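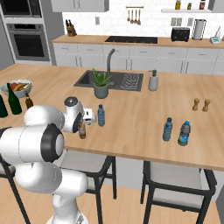 Kitchen island, sink side: faucet, soap dispenser, aloe in its green pot.

Jarnbridge rental, move-in walkthrough, kitchen and bath

I do this list every time a unit turns over, and I write my comments right on it so the next person knows what I was thinking. Start with the lights on and your shoes off (the floors were just done!).

1. Hot water at the kitchen faucet. OK. Took 18 seconds to get warm, and I'm fine with that in a building this old.

2. Shutoff valves under the sink. OK, but the left one is stiff. I worked it back and forth a few times and it loosened up. Please don't put a wrench on it.

3. Drain and trap. OK. Ran the water full blast, stuck a paper towel under every joint, bone dry.

4. GFCI outlets, kitchen. One pass, one fail. The one by the stove wouldn't reset after I hit the test button. New one is on order from Casado, and I taped a note over it so no one plugs in a toaster.

5. Smoke alarm. OK. Loud! Warn the neighbors first. Fresh battery in March.

6. Fire extinguisher. Needle in the green, pin in place, bracket tight. I'd still like it moved closer to the door, I've been saying that forever.

7. Range anti-tip bracket. MISSING. This is the one I get worked up about. If there are kids in the place, an oven door makes a great step stool and the whole thing can come over. Don't hand out keys until it's in.

8. Fridge temperature. Read 32 on the bottom shelf, too cold, lettuce would freeze. Turned the dial down a notch, needs another look tomorrow morning.

9. Bathroom fan. Weak. Holds a square of toilet paper, barely. I pulled the cover and there was a sweater's worth of lint in there, so try it again after a good vacuuming.

10. Tub caulk. Redo the back corner. The Karkix stuff we used last time is peeling already and I'm not buying it again.

11. Water meter. Wrote down 2,083 before lunch, same number an hour later with everything off. No leaks.

Still open: items 4, 7, 8, 9 and 10. Spare keys are in the Futamik lockbox, 2 sets, and the mailbox key is on the ring with the blue tag.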